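From: lendidis-dev list
To: lendidis-dev
Date: Friday, July 18, 2025
Subject: Re: [lendidis-dev] wrist segmentation drops the background plane, planner then refuses approach

In reply to the message quoted below. Short answer: the planner is doing what it was told. The plane fit hands it a surface with the wrong normal, and the approach cone check fails on that. Details inline.

> We moved the Biltorgate cell to the 0.18 branch and the wrist
> segmentation node now returns an empty background plane on a
> good part of the frames. The planner log says only
>
> approach: no admissible cone (support=NONE)
>
> and the arm holds position until the watchdog fires. The same
> config worked on 0.17. We have not touched the extrinsics.

They don't need touching. support=NONE is set in two places, once when no plane was fitted and once when a plane was fitted and then rejected. The message is the same for both. That is a logging bug and I have a patch for it. On your recording it is the second case every time.

> Is the inlier threshold in pixels or in millimeters? The
> config comment and the README disagree.

Millimeters. The README is right. The comment in the config dates from before the depth refactor in October and should have been removed then.

> The wrist view is mostly one flat pale surface. I would expect
> that to be the easy case.

It is the easy case for a human and a poor one for this fitter. Your wrist view at the pose in question:

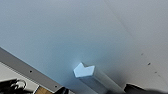

Fig. 1. Wrist camera, approach pose. Blue notched block at lower center, rail with two holes at left, finger at lower right.

Nearly all of the image is a smooth gradient, and the fitter in 0.18 seeds its hypotheses from matched features. On a surface with no texture the candidates left are the three small dark spots on the right, the holes in the rail, and the edges of the rail and the block. The spots lie more or less on a diagonal, so a triple drawn from them is close to degenerate. The other candidates are on parts the fitter should not be using for the background at all. It then reports a plane supported by a mix of rail and surface, the normal comes out tilted, and the sanity check rejects it.

There is also the faint seam running down toward the right. If that is a junction between two planes, a single-plane model will average across it even when the seeds are good. I would mask the upper right until someone has looked at it in the point cloud.

Version 0.17 seeded on a regular grid and did not care about texture. It was slower, which is why it was replaced.

What I ran, on your recording:

 frames in recording 2,000
 plane rejected, 0.18 defaults 791
 plane rejected, grid seeding 15

To get the grid back, set this in the cell config and restart the perception node (a reload does not pick it up):

 plane.seed_mode: grid
 plane.inlier_mm: 4
 plane.mask: self+static

The mask line matters. "self" removes the fingers using the joint state. "static" removes anything listed in the fixture file, so the rail has to be in there. Your fixture file has the old Cunha bracket and no rail.

> Second question, maybe related. The head camera costmap shows
> an obstacle between the two grippers, in free space. It comes
> and goes. Retau viewer paints it solid red.

Related only in that it is also perception. The costmap takes monocular depth from the head stream, and glass is a known problem for the model we ship.
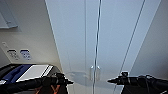
The partition is frosted, so the depth net mostly gets a usable surface out of it, but the darker reflection low down between the fingertips is read as a separate body at close range. The two handles beside the seam make it worse. They are real geometry with real highlights, and the filter that would drop an isolated blob keeps this one because it touches something with high confidence. I can reproduce this by replaying your head stream with the arms masked out. The blob stays, so it is not self-geometry leaking through.

Options, in the order I would try them:

1. Declare the partition as a planar fixture and set reflective: true. The costmap then discards returns in front of that plane unless a second source confirms them.

2. Raise costmap.persist_frames. This hides the flicker and also delays real obstacles, so keep it low if people reach into the cell.

3. Crop the costmap to the workspace box. Fine for your task, no use to anyone who has to open the doors.

Retau paints every cell above the lethal threshold the same red, so don't read confidence from the color. Switch the layer to "raw" to see values.

> Should we roll back to 0.17 in the meantime?

I would not. 0.17 has the joint limit bug in the retimer. Stay on 0.18 with grid seeding.

The patch splits support=NONE into NOT_FITTED and REJECTED, and prints the normal in the second case. It touches the planner's message definition, so rebuild both packages. If you still see rejected planes after adding the rail to the fixture file, send the rejected normals and the fixture file together.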